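3.2 Ticket purchases and stated beliefs

Members of the Pikamdale lottery club were asked to record every ticket they bought over 13 weekly draws. The final data set holds 1,189 entries. Each entry gives the stake, the numbers chosen and whether the buyer followed a paid tip sheet. Entries with no stake recorded were removed before analysis.

Buyers who used tip sheets staked more per draw than those who did not, and the gap widened after a near miss. Their rate of return did not differ from that of the other members. Interviews were held in small rooms at the Marulanda site (Figure 4).

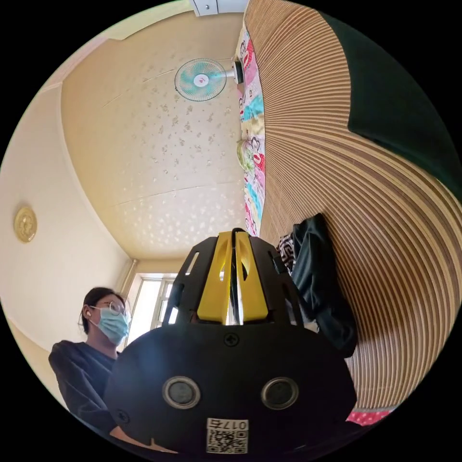 3.3 Coding of interviews

Two coders, Steinbach and Begay, read all transcripts separately. Statements were sorted into four groups: luck, skill, system and habit. Where the coders disagreed, the passage was discussed until a single code was agreed. Claims that a number was "due" were coded as system, following the earlier Wutitz study.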